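Potatoes, tanks and a very patient laptop

So July has mostly been robots. If you've been reading for a while you'll know I joined the Estov robotics club last autumn because Defne Oral told me there'd be biscuits (there are, and they're good ones), and that I've been promising a proper post about our entry for the Zusberg student challenge ever since. Kettle's on, let's go.

The challenge sounds so simple when you read the rules. You get a simulated house with a table in it, a lot of clutter on the table, and an arm. Your program has to pick things up and put them where the task card says. No real arm for anyone until the final, so the whole of the first stage happens on screens, in our case mine and Junhao Peng's, with Defne leaning over both of us saying "why has it gone that way?"

The clutter changes every time. You press start and the simulator tips out a fresh lot, and you never quite know what you'll get. I have grown very fond of some of it. There's a carved wooden figure, tall and thin and rather solemn, that I've started saying good morning to.
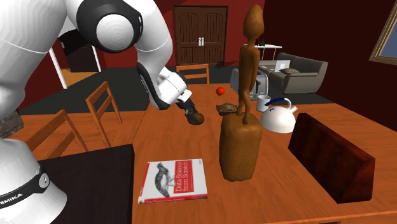 The arm down at the table, with the wooden figure supervising and Data Science from Scratch out in front.

The thing about tall, thin objects is that they're awful. A small round thing you can come at from above, close the fingers and hope. With the figure you have to think about where the rest of the arm is going, because the hand might miss it beautifully while the elbow comes round behind like someone with a rucksack on a bus. Junhao wrote the bit that plans the path, and his first version only cared about the gripper. I'll let you imagine. We lost 26 runs in one evening to elbows alone, and I wrote every one of them down in the Lirard notebook because I'm the sort of person who enjoys a tally.

(Lirard is what we call our code, by the way. Defne named it. She says it's a word her little brother made up for a lizard with a job, and once you know that you can't call it anything else.)

The second version is so much better! It treats the whole arm as one big awkward shape and leaves a gap round everything standing up. It's slower, and it sometimes sulks and refuses to move at all if the table's too crowded, but I'll take sulking over sweeping. We're still arguing about how big the gap should be. I want it generous, Junhao wants it tight, and at the moment it's set to a number neither of us likes.

My own job is working out what's what. The program gets pictures from the simulator and has to say "mug" or "book" or "tank" and, more to the point, where. I was nervous about this before we started and I'm still nervous, but I can see it getting better week by week. Mugs are easy, bless them. The toy tanks were a pain because the barrel sticks out, so my boxes kept coming out far too big and Lirard would plan to grab a lot of fresh air.

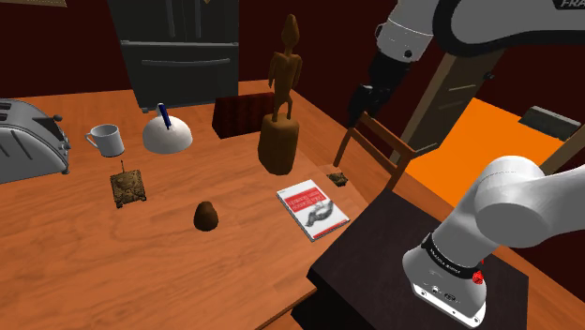 Two tanks, a mug, a pen holder and the thing we all call the potato.

The potato deserves a paragraph. It's brown, it's egg-shaped, and it has no front, so there's nothing for the program to line itself up with. Defne reckons that makes it the easiest object on the table because any grip is as good as any other. In theory, yes! In practice my code kept changing its mind about which way round it was, and the wrist would twiddle back and forth trying to please it. The fix was one line. I told it to stop caring about rotation if the object's nearly as wide as it is long. Finding that line took me most of a weekend and an entire packet of custard creams.

What I hadn't understood before joining is how much of this is waiting. Stage one wants 1000 logged attempts from each team, all with the same settings, and my laptop does them one at a time with its fan roaring. I set it going before bed and come down at 6 am in my dressing gown to see how far it got. Junhao's machine is quicker but he needs it for coursework, so we've split it up and share the results over breakfast like other people share the crossword.

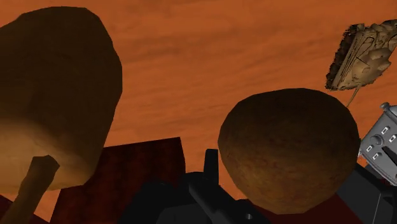 Mrs Şimşekoğlu, who runs the club and has seen a good few of these challenges through, keeps telling us to look at more of the camera views and fewer of the numbers. I used to skip straight to the score. Now I make myself go through the pictures from a batch first, with a cup of tea, and jot down anything that makes me frown. It's slow going, but the rotation business came out of one of those sessions, and so did the tank boxes, so I've stopped grumbling.

There are 4 teams from our club going in, which is lovely and also slightly tense on club nights. The others are all very friendly until you ask how they're handling the tall things, and then suddenly someone needs to go and wash up.

Next on the list is the stacking task, which I've not dared open yet. Defne has, and she came back rather quiet. I'll write that one up once we've had a proper go at it, and if anybody reading has done path planning round skinny objects and has opinions on gap sizes, please leave a comment — especially if you agree with me.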